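Ticket 925: Shared calendar shows the wrong time for some bookings
Product: Plovero Scheduler
Status: Waiting on customer
Opened by: Yvonne Clegg

Yvonne Clegg, Thursday, 9:40 am
Hello again, and thank you for being so patient with me last time! We moved our room bookings from Tindov to Plovero in April, and most of it has been lovely. The trouble is that 28 bookings now show up one hour late, but only on the front desk computer.
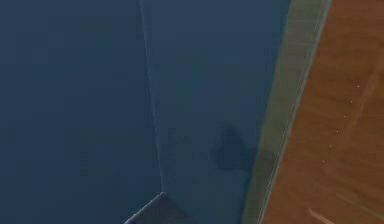
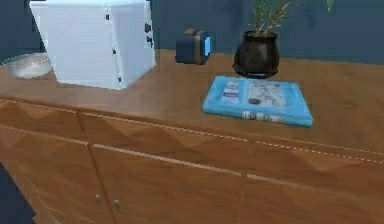

I've signed out and back in, cleared the browser, and tried a second browser (my nephew's suggestion, bless him). My own laptop shows the right times. The bookings are all ones that Mottram made before the move.

Ashley Bunting, 11:15 am
Hi Yvonne, it's so nice to hear from you again, and thanks for checking all that first. My guess is the time zone on the front desk account. Could you open Settings, then Region, and tell me what it says there? Please don't edit the bookings by hand just yet, or they may shift twice.

Yvonne Clegg, 1:05 pm
It says "Use imported zone." My laptop says Eastern.

Ashley Bunting, 1:30 pm
Well, there we are! Please change it to Eastern, save, and wait for the next sync, which can take up to 24 minutes. Let me know how those 28 look afterward.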